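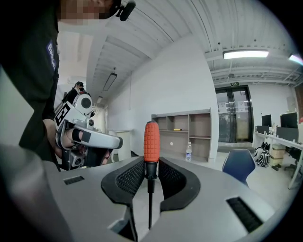 ok thread on the stuck hinge screws, because two of you asked. The cabinet is the old Lultia one from the back hall, 13 screws total and every one painted over at least twice. First thing I reach for is a plain screwdriver, kept upright so the tip sits square in the slot. Lean it and you chew the head up. Ask me how I know

2/ scrape the paint out of the slot FIRST. Old utility blade, corner of it. Takes forever - put a podcast on

3/ then a tap on the handle with a small hammer. Not hard. Then push down more than you turn. Push push push, tiny turn

4/ two of them still woudn't move. Drop of Pusis oil, left it till after lunch, came out fine

5/ somebody said just use the drill. Tried that on the Gachanja shelf in December and snapped a head clean off. no thanks

6/ bag the screws by hinge and write top or bottom on the bag. I did not do this last time and the door hung crooked for a month

7/ doors are off, leaning in the hallway. Sanding tonight if the neighbors dont mind. paint color still undecided, leaning green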